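# Budget notes for a pair of hand-held grippers

I spent most of September on a spreadsheet for a two-handed gripper setup. The hardware came in fine. The spreadsheet did not, so these are the corrected notes, mainly for my own use next time.

The task we planned around is a dull one: two grippers, one clear plastic container, one white table. Clear plastic was picked on purpose. It is cheap to replace and hard for a vision model to find, and I wanted the purchase to be sized for a hard object.
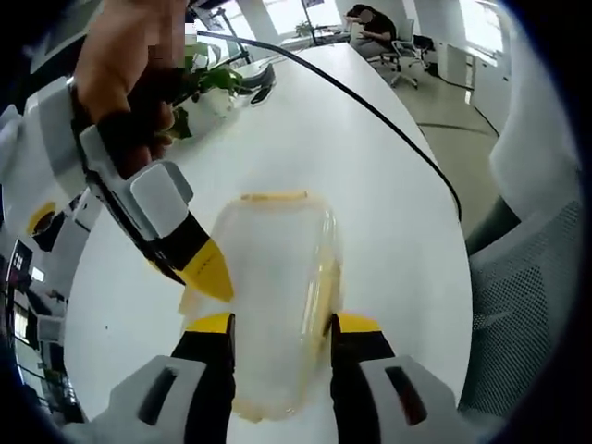 Should you buy one gripper first and add the second later?

Buy both in the same order. We priced it each way, and the split order cost more in shipping and left us with two slightly different firmware versions in the quote. A single gripper also tells you very little about two-handed work, so the trial period is mostly wasted.

## What went on the list

Quotes came from Durkix and Verodari. Durkix sells the pair as a kit. Verodari sells each part on its own line, which looks cheaper until you get to fingertips, cables and the calibration board. I ended up with this:

- Two grippers with cameras, bought as a kit
- Spare fingertips, $110 a set, two sets
- Cables and strain relief, $202
- Storage drives, $500
- Reserve for repairs, $1,000

The storage line was the one I got wrong. My first draft had a single drive in it, sized from the compressed video rate on the data sheet. We keep the raw recordings until they have been checked, and that changes the number a lot. Work out how many hours you plan to record in a week, multiply by the raw rate, then double it for a second copy.
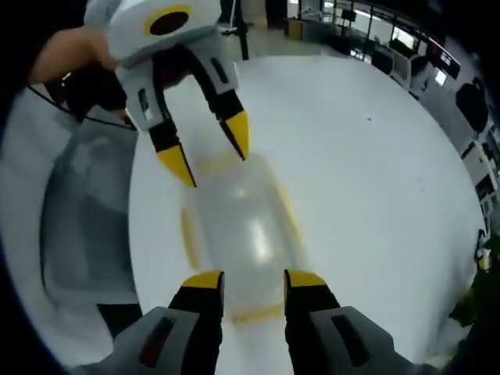
Drives are also the easiest item to get approved, so put them in the first order and don't try to be modest. The items that get questioned are the small mechanical ones. Fingertips look like something you buy once. They are a consumable and belong in the same column as tape and gloves.

Fröhlich makes a tip that fits the kit with an adapter. The price per set is lower, but the adapter adds length to the finger and you would have to calibrate again. I left it out. If we go through tips faster than planned I will price it again, including the hours.

## Bench and space

We did not buy a table. I had a Sornitz workbench in the draft, height adjustable, and took it out after measuring what we already owned. Two things matter here: room for a second pair of arms on the far side, and enough slack in the cables that nobody has to lean. Glossy white is not what I would choose for clear plastic under ceiling lights - a matte mat is on the next order. 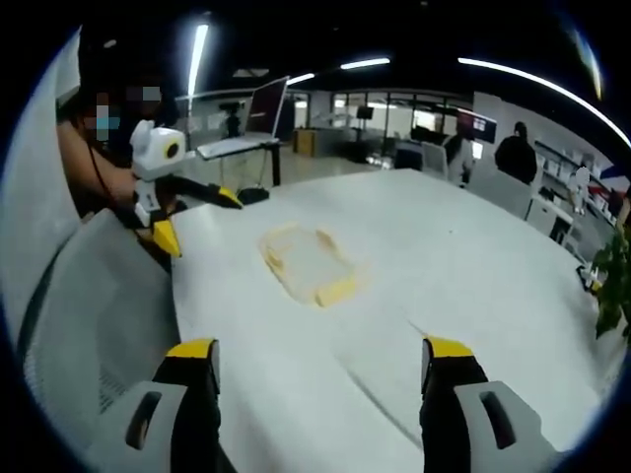 The other line missing from my draft was labor. Two people can share a session, but someone also has to label and check the recordings afterward, and those hours never show up on a hardware quote. I now put them on the same sheet as the equipment, in a separate column, so that whoever signs it sees both totals.

Lead times go in as well. The kit shipped quickly and the spare tips did not, which meant starting with only the tips that were already mounted. Next time the spares get ordered first.

Still open: whether to pay for the extended warranty. The repair reserve covers the same failures on paper, and I would like one full quarter of use before I decide.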